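Section 5. Setting up shelf labels on the Pladelton label system

5.1 Before you start
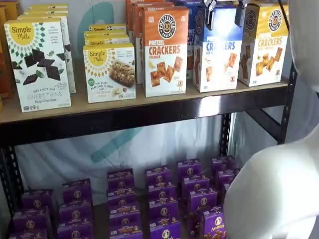

The base station must be mounted and powered before any label is paired. Labels that are woken up with no base station in range will search for two minutes and then go back to sleep. Repeated searching shortens battery life.

You will need:
The store key card supplied with the base station
A label rail cut to the length of the shelf
The item file, exported from the register software as plain text

Note: The item file can hold up to 2000 lines. Larger files must be split by department and loaded one at a time.

5.2 Fitting the rail

1. Wipe the front edge of the shelf with a dry cloth. Do not use spray cleaner, as it weakens the adhesive strip.
2. Hold the rail against the edge and mark both ends in pencil.
3. Peel the backing from the strip, starting at the left.
4. Press the rail into place and hold for 19 seconds at each end.
5. Leave the rail for one hour before clipping in labels.

Caution: Do not fit the rail to a glass shelf. Use the Ader hanging bracket – see Section 7.

5.3 Pairing a label

1. Pull the plastic tab from the back of the label. The display shows a four-digit code.
2. On the base station, select Labels, then Add.
3. Enter the code and press OK.
4. Scan the bar code of the item. The name and price appear on the label.
5. Clip the label into the rail, top edge first.

If the display shows E5, the item is not in the loaded file. Add the item at the register, export the file again and repeat from step 2.

5.4 Price updates

Prices are sent to the labels when the item file is reloaded. A label that misses an update shows a small triangle in the corner and tries again every 5 minutes. Do not remove the battery during an update – the label will have to be paired again.

Unit prices are worked out from the package size field. If this field is blank, the unit price line is left off the label. Check local rules on unit pricing before opening the store to customers.

Battery replacement is covered in Section 6.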